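Household Physics, Unit 4: How a Microwave Oven Heats Food
Course handout. Instructor: Styliani Kalogeropoulos
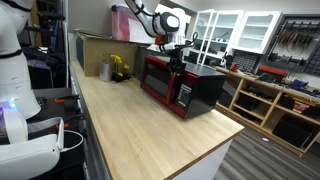

Fig. 4.1. Countertop microwave oven with a vertical door handle and keypad to the right of the door.

Reading before class: Ortner, chapter 11. Bring the worksheet from Unit 3, we will need the energy table again.

1. Where the heat comes from

A conventional oven heats the air and the walls, and the food warms from the outside in. A microwave oven sends radio waves into a metal box. Water molecules have a positive end and a negative end, and they try to turn with the changing field. They bump into their neighbors, and that motion is heat. Fats and sugars absorb some of the energy too.

The waves do not reach the middle of a thick piece of food. In most foods they are absorbed in the outer inch or so. The center warms by conduction, the same as in any other oven. Standing time in a recipe is there for this.

2. Power and energy

Energy = power x time. Use watts and seconds to get joules.

Worked problem: an oven delivers 800 W to a cup of water for 10 seconds. Energy delivered = 800 x 10 = 8,000 J. Use the specific heat of water from the Unit 3 table to find the temperature rise for your own cup.

The output power is less than the power drawn from the wall. The rest is lost as heat in the magnetron and the power supply. Check the rating plate on your oven at home and write down both numbers if both are given.

3. Hot and cold spots

Waves reflect off the metal walls and add up in some places and cancel in others. Turntables move the food through the pattern. Frozen food makes the problem worse. Ice absorbs much less than liquid water, so the first part to melt heats fastest.

4. The door

The mesh in a microwave door has holes much smaller than the wavelength (a little under five inches). Visible light has a far shorter wavelength and passes through. Do not run an oven with a bent door or a damaged seal.

Homework, problems 1 to 3: page 379 in Ortner. Show units on every line. Problem 3 asks for a sketch of the standing wave pattern, and a ruler helps.

Lab questions go to Keegan Lavoie. The lab write-up is due Sat 1 November.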